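Home | News | Metro | Politics | Security | Opinion | Contact

Released council clerk speaks on 19 days in captivity

September 23, 2023

Print this article | E-mail this article

Darius Tudose was on his way back from Koline with a bag of tax receipts when four men stopped the bus. He was held for 19 days. In his first long interview since his release, the council clerk said he still does not know why he was picked out from the other passengers.

"They asked everybody for a work card," Tudose said. "I showed mine. The man looked at it and told me to get down. Two others were also told to get down, a father and his son. The bus was allowed to go."

The three were walked through the night to a camp he believes was north of Futau. He said he lost his shoes in a stream on the first night and did the rest of the journey in socks. The camp had no buildings, only sheets tied between trees, and the guards moved it twice when they heard motorcycles.

Food came once a day, mostly boiled corn. "I was not beaten after the first day," he said. "The father was beaten because he could not remember a phone number. His son knew it, but they would not let the boy speak."

The kidnappers first called his older brother in Dunne and asked for a sum the family could not raise. Tudose would not say what was finally paid, or by whom. He said the council did not contribute, and that he had not expected it to.

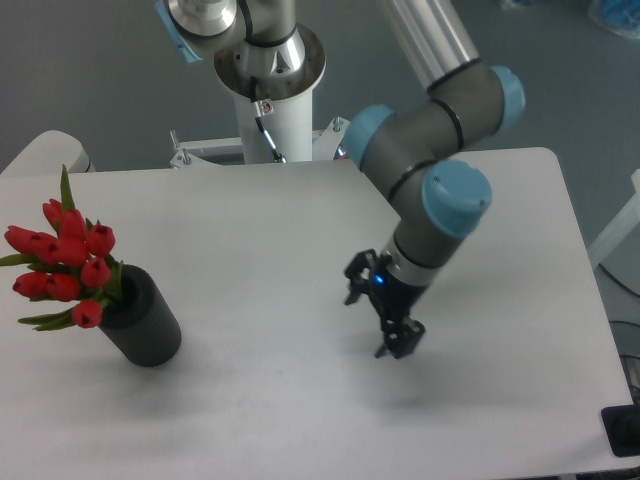
His family had stopped telling visitors anything by the second week. Calls came at odd hours, and callers who had nothing to do with the kidnappers were also asking for money. His wife kept one phone for the negotiation and gave the other to a neighbor. Tudose said he learned most of this after he got home, when people started coming by with food and flowers. "Somebody brought red tulips," he said. "I did not know where to look. For 19 days I had seen only leaves and mud, and red was a strange color to me. I sat down and I could not talk to the people who came."

He was let go on a farm road before dawn, together with the father and son. A trader carrying onions drove them to the police post at Jallon, where they gave statements and were seen by a nurse.

Noman Niazi, who chairs the transport workers' branch in Koline, said the road has been a problem since June. He said 319 drivers are registered on the route and many now refuse to travel it after 4 p.m.

"We wrote to the district office and asked for 2 patrol vehicles," Niazi said. "We were told the request was received. The drivers are paying 1000 a week into a fund for their own lookouts, and that money should be feeding their children."

A police spokesman said patrols had been increased but would not give numbers. He said no arrests had been made in the case.

Tudose has not gone back to work. The receipts were never recovered, and he has been asked to write a report on them. "I will write it," he said. "I remember most of the names - the amounts I am not sure of."

He said he plans to ask for a posting that does not involve the road.

Share (19) | Comments (2) | Print | E-mail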